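Search reviews
Enter keyword Go

Flular white work table, 2 months in

I held off on buying a plain white table for the longest time, figuring it would look filthy by lunch, and I'm so glad my sister-in-law Jana Meinecke talked me into this one. It came from Kemppainen for $88, and it has been lovely to work at — wide enough to spread everything out, with a pale edge I find much softer on the eyes than a hard black trim.

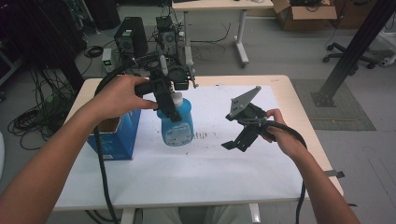

My one real habit with it is paper. I keep a big white sheet over most of the top, and when it gets marked up I swap it for a fresh one (so much easier than scrubbing!). Bottles stand nice and steady, and I have plenty of legroom when I pull my chair in close.

I did look at the Gosemura, which was $348, and it's a handsome thing, but I couldn't see myself relaxing around it. Four stars from me — I'd have loved a drawer.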